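Boxes and Bags: Packaging at the Himden Packing Room
Gallery, posted Nov 13, 2020

The Himden Packing Room prepares small parcels for the Cárdenas lending collection. During the past season 2,176 items left the room in cardboard boxes or paper bags, and the target for the coming one is 4,000. This gallery presents the packaging itself, on the white tables where it is handled. Selected views may be enlarged on the Florkard terminal in the lobby.

Small carton
A plain brown corrugated box, held just above the tabletop with its top flap slightly raised. Cartons of this kind are assigned to single items.

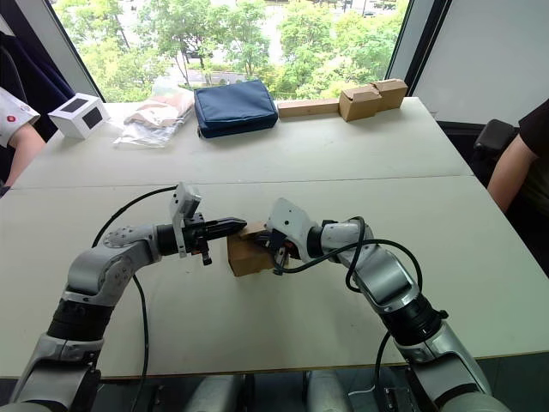 Svenja Rathjen asked whether the small cartons could be returned with the item and used again. They may be returned to the front desk during opening hours, provided that the corners are sound and all labels have been removed.

Partially folded box
Corrugated board shows its history quickly. Creases, dents and a few small puncture marks are visible on the flaps of this box, which lies on its side.

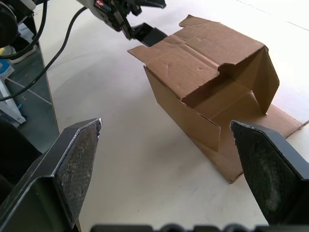
Định Ông wrote that borrowers would welcome printed folding directions inside the lid, as the order of the flaps is hard to remember. A sheet with 2 drawings will be enclosed with each parcel from December.

Paper bag
Bags are used for soft and flat items and are issued in packs of 10. The Nekov shelf list gives the sizes in stock.
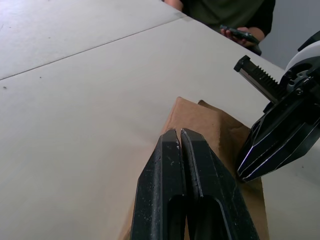

Brown paper bag, wrinkled and folded, on a white tabletop.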